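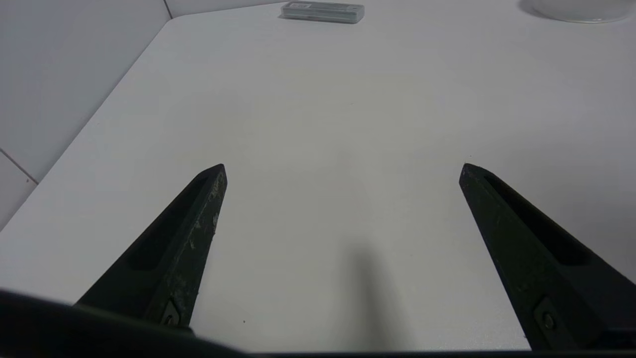

Okay, gripper thread. I've been promising Binta Ojo one of these since August and she has been very patient with me (she hasn't, she's messaged me 9 times).

For anyone new: I'm building a small arm in the shared workshop at Stullavel. The arm is called Wasik. I do the wrist and fingers, Halina Makowska does the motors and the swearing.

The fingers are on version whatever-comes-after-the-one-that-snapped. Two jaws, mirrored, one long slot down each. The slot started out as a way to save a bit of plastic and now I've grown fond of it and it's staying.

One screw near the base of each finger is what I'm undoing every time I swap them over. I used to have a much fancier quick-release thing and it was rubbish. Wobbled like a shopping trolley.

The left one is scuffed all along the edge and I'm weirdly proud of it! Going to leave it on until it really won't grip any more, then put the old finger in my drawer of old fingers. Normal drawer to have.

Been asked a lot about the wrist camera. I want both tips in view the whole time, so I can see what the jaws are up to without hanging my head over the table. Took me a whole evening to get an angle I could live with.

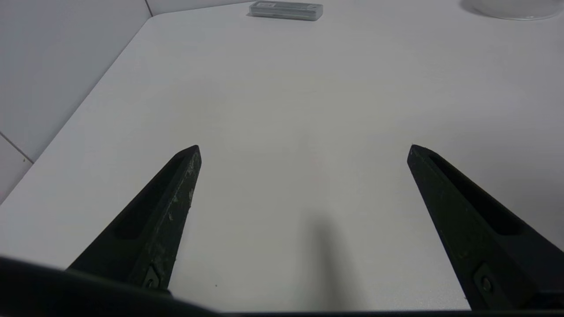
White table was Halina's call. I wanted a nice coloured mat, she said try it plain first, and I've stopped arguing. Dark fingers on white are dead easy to pick out. The shadow between them is a pain though - my first go at finding the tips kept grabbing the shadow as well, so that's tonight's job.

Current numbers for the nerds: fully open sits at 2158 on my servo scale, and I've got the code set to go back to 2000 as its resting spot. Changed my mind on that twice this week, so don't copy me.

Lâm in the replies wants to know if the files are going up. Yes! Once I've fixed the screw pocket, which is a hair too shallow in the version I've got saved. Give me till I've had a proper dinner and a sleep.

Next up is soft pads for the tips. I've got some grey silicone at home and a mould that leaks. If anyone in Stukel has a spare clamp, bring it by after 6 pm and I'll swap you for lemons off our tree.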